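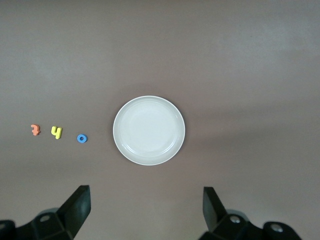
Teodoro Belmonte wants to know whether a 4 turned over is an h, and if so, who wins. We get this one a lot at Grendovside. House rules apply, and if you have no house rules, the youngest player will supply some.

How do you play Plate Up?
Put a plate on the table. Scatter a few foam pieces beside it. Someone calls a color or a character, and someone else puts it on the plate. When everything is on the plate, tip it off and go again. A full game takes 8 rounds, or until dinner.

Do I need special plates?
No. We sell Nulia plates and would love you to buy some, but any shallow plate will do. Deep bowls are a mistake, as small players like to look in them for a very long time. 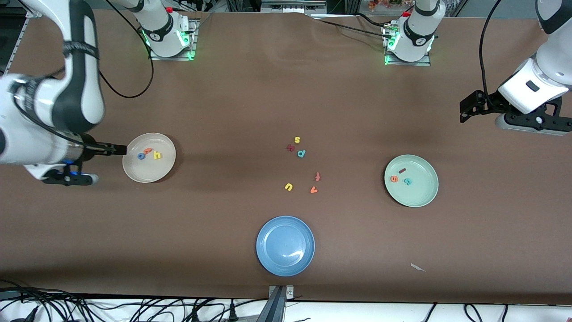 Blue, orange and yellow, all on one plate.

Is the blue one a zero or the letter o?
Yes.

Can we use two plates?
You can. Letters go on one and numbers on the other, and then you have the argument in the previous answer.

What age is it for?
Three and up. The pieces are small and foam is chewy, so keep the set away from anyone who still does their research by mouth.

How do I clean the pieces?
Warm water, a drop of dish soap, then flat on a towel overnight. Please don't put them in the dryer. We had an email in October from someone who did, with an attachment we haven't been able to forget.

I've lost a piece. Can I buy just one?
Singles come from the Zoso spares drawer, and we mail them out every Thursday. Tell us the character and the color. "The squiggly one" will get you an S, a 3 or a 5, depending on who's packing.

Have you looked under the couch?
That's our question for you.

Does the Zoso set fit in its original bag?
It did once, at the factory. Use a shoebox.

My daughter put a slice of toast on the plate when I called for a T. Does that count?
We've ruled on this before. It counts, and she goes first next round.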